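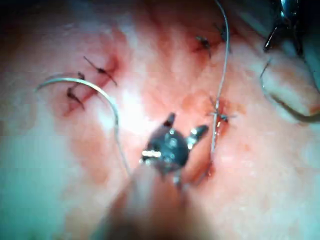

Kirsten Ouellet keeps saying bites first, knots second, and that if the two sides of a cut aren't level before you tie, no amount of neat tying will save it. Wrote it on the whiteboard as well so I can't say I missed it.

Home Notebook Stores Rota Search

February, suturing bench, Trostidby, started just after 2 pm

Interrupted stitches again. Dark thread, curved needle. Tissue from the Suvville delivery, tray 483, out of the fridge at lunch and kept under a damp cloth until wanted. Better than last tray. Last one tore if you looked at it.

Thread is from the new Nanayakkara box, lot 2268. Stiffer off the reel than the old stuff, keeps its curl. Ran it through damp gauze a couple of times, helped a bit. Pranab says just pull it straight and get on with it. Tried that too, much the same.

Notes while I remember them:

- Needle wants to go in square to the surface. I keep coming in flat, then the bite is shallow and the thread cuts up through the top when it's tightened. Did this on the first go, took it out, started again further along.
- Follow the curve. Do not push. Every time I push it skids under and comes out nowhere near the line.
- Grab the needle further back from the point. Got lazy about this after the tea break and blunted one. Sharps tin, new one from the drawer.
- Second throw is where it goes loose. First throw lies down nicely, then I let go of the tension to swap over and it creeps. Surgeon's throw first (the double one) holds better on this thread. Use it from now on unless somebody objects.
- Tails. Still not consistent. Pranab wants them all trimmed to 6 mm, I cut by eye and it shows. Make a card with a mark on it??

Blood smears: swab between stitches, not at the end. It goes tacky on the surface and then you can't see where the edge of the cut is, and I lined up one bite on a smear insted of the cut. Trillel swabs are fine for this but they shed, little white fibres stuck in the thread. The plain gauze is better, just runs out faster.

Lamp: glare off wet tissue is horrible in the middle. Turned it lower and to the side, less shine but then one corner goes dark. Left it as a compromise. Would like a second small lamp, have put it on the stores list, not holding my breath.

3.40. Tray warming up, getting slippy. Kirsten had a go, her spacing is lovely, annoying. She goes in the same distance from the edge on both sides and takes ages setting the needle before it moves at all. I rush that part. Slow down at the start, the rest is quick anyway.

She also pulled at one of mine with forceps and it slid. Granny knot. Throws both the same way. Check direction EVERY time, say it out loud if need be.

Stock: needles 33 left in the drawer, that's after the blunt one. Fine for now. Gauze low. Gloves, only large.

Clearing up: tissue in the yellow bag, bag tied, in the cold store and not the bin by the door (Pranab found the last one, was not pleased). Instruments soaked then brushed, hinges especially. Cloth in the wash. Bench wiped twice.

Next time
- mark the bite points with a pen before starting, both sides
- try the old thread and the new side by side on the same cut
- longer cut, so there's room to compare spacing properley
- ask Kirsten about burying the knots, she mentioned it and I didn't follow

Off at 4.50, fridge log signed.

Last updated: February, 5.12 pm
2 comments 0 shares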